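Malline Building Services Newsletter
October

Sealing natural stone worktops: revised guidance for site and aftercare teams

The guidance note on sealing natural stone has been rewritten and replaces the version in the blue folder. The main changes concern the test carried out before sealing, the waiting time between coats, and what is written on the handover sheet. Sreekumar Namboodiri prepared the text and will take corrections until the end of the month.

Why marble is treated separately

The old note covered granite, marble and limestone in a single table. Granite is mostly quartz and feldspar and is little affected by weak acids. Marble is mostly calcium carbonate, and lemon juice, vinegar and many bathroom cleaners will dissolve a small amount of the surface on contact. The result is a dull patch known as an etch mark. A penetrating sealer slows the uptake of oil and coloured liquids into the pores of the stone. It does not prevent etching, and several complaints passed to the aftercare desk came from customers who had been told that it would.

The wording on the handover sheet now reads: "This surface has been sealed against staining. Acids will still mark it." Please do not alter this wording.

Testing before work starts

Place a teaspoon of clean water on the stone in three places: near the sink, near the hob and at one end of the run. Leave for 20 minutes and wipe dry. A dark patch means that the stone is taking up water and can be sealed. If there is no change, the existing sealer is still working and a further coat will sit on the surface as a haze. Where the three places give different results, record each one and seal the full run only after speaking to the office.

Strongly veined stone should be tested on a vein as well as on the plain ground. Veins can be more open than the stone on either side and may need a longer contact time.

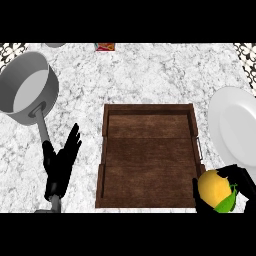

Application

Clean with a neutral detergent, rinse twice and leave overnight. Stone that is still damp will not take the sealer evenly. Apply Pamer penetrating sealer with a lint-free cloth, working in areas no wider than an arm's reach. Remove all surplus before it becomes tacky. Wait 2 hours before the second coat. The old note allowed a second coat as soon as the first was touch dry, and this instruction is withdrawn.

Mask wall tiles and grout lines at the back of the worktop before starting. Sealer left on glazed tile dries to a smear that has to be taken off with solvent, and unglazed or cement tile will darken where it is splashed.

Joints and upstands

Silicone will not bond well to freshly sealed stone. Where a joint is to be renewed, rake out, clean and fill it first, allow the silicone to cure fully, then seal up to the edge of the bead. Use only the neutral-cure grade. Acetoxy silicone gives off acetic acid as it cures and can mark marble along the whole length of the joint.

Stock and records

Pamer sealer is held at the Collet Road store under bin 107. Opened tins should be dated on the lid and returned to the same bin. Test results go on the job record under "Surfaces", with the batch number of the tin used.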